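Ticket 303 — Parish website, service times wrong again
Status: reopened
Raised by: Gaëtan Fleury
Assigned to: Metov support

The home page still gives Evensong at the winter time. I was told in January that this was fixed. It was right for one weekend, then it went back.

Metov reply: Cache cleared on our side, please refresh.

Refreshed on two laptops and my phone. No change. I doubt it was ever the cache — the printed pew sheet comes from the same Prandis calendar and has the same wrong time on it.

Metov reply: Please check the calendar for duplicate entries.

Checked. There are three Evensong entries, all marked "repeats weekly", and only one of them is mine. The other two carry the import tag from when we moved over from Drado.

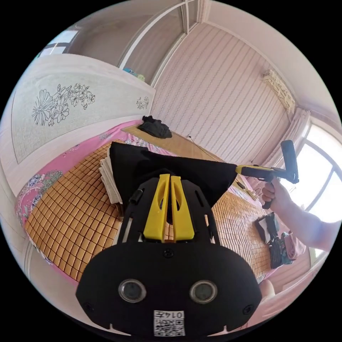

I deleted both and saved. They came back overnight, so something is still pulling from the old Drado feed, whatever the settings page claims. Please switch the feed off at your end and tell me who did it and when. I won't be closing this until the time has stayed right for a full month.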